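Questions people keep asking about the Folby collection. Put together in a rush, May 15, 2024. Ask Yavuz Tuncer if yours isn't covered, or Kobina Amegashie for anything to do with the kit.

## General

**What are we collecting?**
Short goes at simple table jobs, done by people using the hand-held grippers. Left and right recorded together. The model learns from those.

**How many do you need?**
200 per task for the first round. 900 if the first round trains OK. Folby has 3 tasks at the moment, Mimine will add more, don't ask me when.

**Do I need to have done this before?**
No. First 10 are practice and get binned. Everyone's first ten are wobbly.

## Doing a go

**Can I use my fingers if something slips?**
No!! Grippers only. If it falls over, stop, mark the go as bad, reset, start again. One exception: a tip-over you put right with the gripper, in one go, is fine and quite useful. Mark it "recovered".

**How fast?**
Normal speed, a bit slower than you'd do it at home. Don't freeze in the middle to think. Think first, then press start.

**Does the start position matter?**
Yes but it should vary. Move the cup a little between goes, turn it a bit, lean the utensil another way. Keep it all on the white board. If every go starts the same the model only learns that one start, we had this in April and had to throw a whole batch.

**Both hands, always?**
Both grippers held, always. One can wait while the other works. Waiting hand stays up off the board, don't rest it on your knee, it confuses the tracking.

**What about the dotted plates on top?**
Leave them alone. No stickers, no fingerprints if you can help it. If one gets bent or knocked tell Kobina before doing any more, otherwise teh whole session may be off.

**Cables keep pulling**
Let them hang off the edge on your own side. Not across each other. If you feel a tug, stop and sort it out, a tug shows up in the motion.

## Files and labels

**What do I call a bad one?**
"bad" and a word or two. "bad dropped", "bad cable". Not a paragraph please.

**Can I delete it myself?**
No. Label only. Yavuz clears them out at the end of the week.

**Upload says stuck**
It usually isnt. Leave it. If it's still stuck after lunch, restart Tosent (the upload tool) and check the last go is there before you carry on.

**Can I swap tasks halfway through a session?**
Rather you didn't. Finish the set, close it, open a new one. Mixed sets have to be split by hand.

**Is the Kruger data going in with ours?**
Not yet. Different grippers, different labels. Being looked at.

**My arms hurt**
Take a break then. Tired goes look tired. Close the set first, grippers down flat, and write where you got to on the sheet so the next person doesn't start from scratch 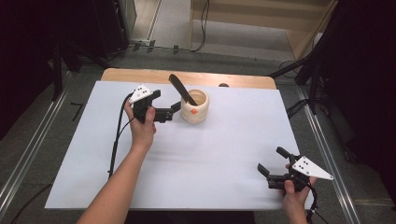
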